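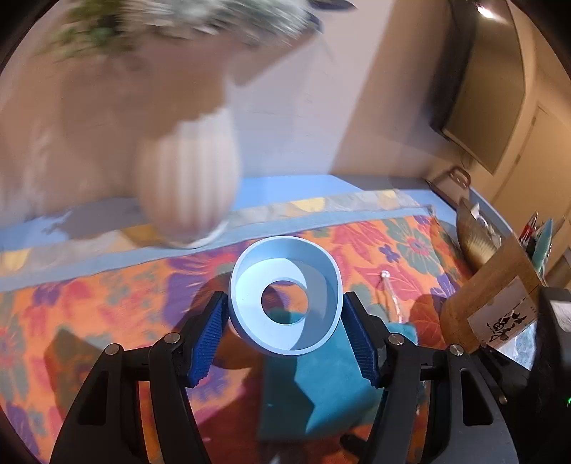

A light blue cup with an open base, held over a floral tablecloth.

Wallby to open second kitchenware repair and resale shop in Brunet

2025-03-14

Wallby, the household goods reseller, will open its second shop next month in the former post office at Brunet. The shop will sell used kitchenware, table linen and small storage items, and will take in goods from the public during opening hours.

The new premises have 300 square metres of floor space over two levels. Sorting and cleaning will take place upstairs, with the sales floor and a repair counter at street level. The shop will employ eight people, three of them moving from the existing branch in Flilevine.

"Flilevine ran out of shelf space in February and we have been turning good things away," said Mwanahawa Kashindye, managing director of Wallby. "Most of what people bring us is ordinary stuff — cups, tins, tablecloths, odd lids. It sells well if it is clean and fairly priced."

The Flilevine branch accepted 695 boxes of goods last year. Items that cannot be sold are passed to Fadosine, a local recycling firm, which will also collect from Brunet.

Donors are asked to wrap glass and china and to bring no more than three boxes per visit. Electrical goods, knives and mattresses cannot be accepted. Larger house clearances should be arranged in advance with the Flilevine branch, which will handle bookings for both shops until the Brunet telephone line is connected.

Opening hours will be posted on the shop door and on the Wallby website.

Notes to editors: Interviews with Mwanahawa Kashindye can be arranged through the Wallby press desk.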